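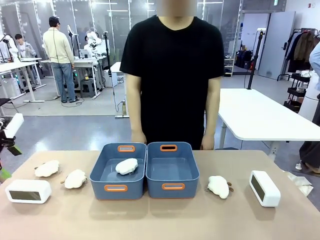

This site uses cookies to remember your login and show you ads for shelving. Accept | Manage

Home automation general > Can it do a chore yet?
Started by mszil, February, 9 replies

bentwasher
Every winter I ask the same thing and every winter somebody tells me two more years. I have a kid, a dog and a floor covered in stuffed animals. I would pay $500 for a machine that puts the stuffed animals in a bin. It doesn't have to sort them. Are we there?

mszil
Depends what you call there. An arm can pick up a soft toy. Picking up your soft toy, under your couch, with the dog holding the other end, no.

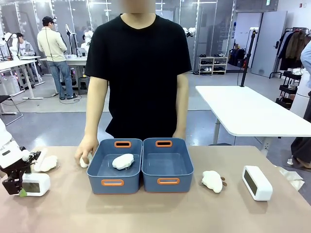
Aldo Leone, bench technician, Longo

I set up tables like this for a living, so I'll take the unpopular side. Soft stuff is the easy part. Fuzz squashes, and you can be off by a finger's width and still get hold of it. Little chains and tabs are what ruin my afternoon, they snag. Two bins, a few plush things and a flat table is a fair test, and I'd call it a chore if you squint.

bentwasher
I have squinted at my living room for years and it has never turned into a flat table.

gripe_strength
Sorry Aldo, but we ran a Landik arm on parts bins at our shop and it did 52 picks before lunch, then spent the afternoon shoving a bin off the bench. My nephew does better and he's on his phone.

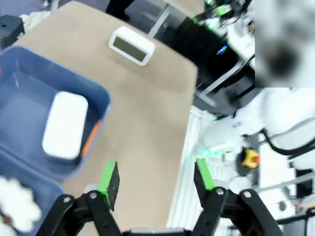
Where I disagree with both of you is the hand. People price the arm and forget that two fingers have to do everything. I've been fighting an Estau gripper at work and the reach is fine, it's getting down past the rim of a bin that costs you. Green pads on the fingertips, wide open, and you still have to fit them between the blue wall and whatever is lying next to it. Try that with your own thumb and finger in a sock drawer.
Máté Szilágyi (mszil)

gripe_strength
I have a sock drawer. I use the whole arm and some language.

bentwasher
So that's a no on the $500.

Aldo Leone
It's a no on the $500. Ask again next winter.

Share (2) | Comments (9)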